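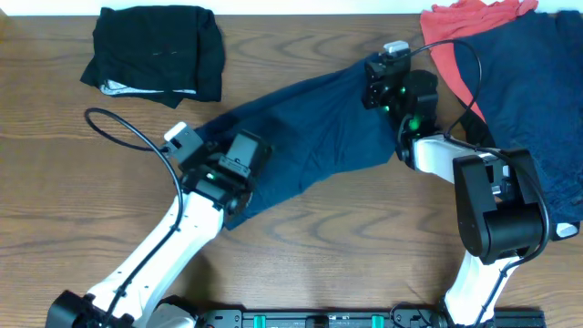
Open Day at Skamside: Gallery

On January 31, 2019 we opened the doors of our workshop to the neighbors, to the schools and to some companies which had been asking us for a visit since October. We counted 227 guests at the entrance, more than we had dared to prepare chairs for. Thank you to all who came, and also to those who waited in the corridor with much patience until the next group could go in.

The tour had 18 stops and took a little more than one hour. We do not show all of them on this page. The short texts were written by Konrad Sobczak and Aniela Malinowski, who both were guides on this day, and they follow the same way through the building as the visitors did.

Entrance and coats
Each guest received a paper badge with the color of the group. The green group was the largest and the loudest, with two school classes in it.

Welcome talk
Czesław Sikora spoke for ten minutes about how the workshop started, with one used arm and a table from his kitchen. He wanted to speak for five.

The folding table
Two arms on one rail, one table, and clothes. A navy piece is held between both grippers and pulled tight across the table, and this is the moment at which most guests took out their phones. The garment is soft and does not keep its shape, so for the arms every grasp is a new problem.

Cameras on the wrists
Each gripper carries its own small camera, and the cable follows the arm down to the base. Many people asked why the cable makes such a wide loop. The wrist must be able to turn, and a short cable would be pulled out of the connector.

The pile and the stack
The clothes wait in a pile on one side and go to the other side when they are folded. We asked the visitors to mix the pile again between the groups. The children did this work very seriously.

"Can it do socks?"
This was the question we heard most often. Reinaldo Barros answered it for each group in the same friendly way: one sock yes, a pair not yet.

Driving by hand
At this stop the guests could move a pair of small guide arms, and the large arms repeated the movement. The task was to lift a towel by two corners and put it down flat. It looks easy when Reinaldo does it. A retired tailor from our street did it best of all the visitors, and she stayed for three turns.

Folding against the clock
Roscoe Hutchins folded T-shirts by hand next to the robot. He won every round by a large distance and was a little too proud of it. The robot was set to its slow speed for the open day, which we must say in its defense.

Grippers on the bench
The Nakajima bench had 29 finger shapes laid out in rows, and everybody was allowed to touch them. The soft ones with the rubber surface were the favorites. Two of them came back to us in the evening, found in a coat pocket, with a very polite note.

Sorting by color
The Jindeo cell puts colored blocks into boxes. We let the small children choose the order of the colors and then they shouted it to the operator, who typed as fast as he could.

The repair corner
An open joint with its gear and its motor, and a tray with the screws. Czesław took it apart and put it together again four times during the day. The last time there was one screw left over, and he asks us to write that it was a spare.

Safety stop
Every guide showed the red button at the beginning of the tour, and every group was allowed to press it once. After the button is pressed the arms need some time before they can work again, so please excuse the delay if you were in the third group.

Coffee and cake
Bavari, our neighbors from the first floor, brought the coffee and took no money for it. The poppy seed cake was finished before noon.

The question wall
Visitors wrote their questions on cards and pinned them to the wall. Aniela is typing them now, and the answers will appear on the school page of our site. The most difficult one came from a boy of seven years: does the robot know that it is a shirt?

Prints and corrections
The whole collection has 418 photos. If you took part in the visit and would like a print, write to the office with the color of your group and around what time you were there, and we will look for you. If you find yourself on this page and do not want to be here, please tell us also, and we take the photo away the same day.

A gray child's glove with a button is still at the reception.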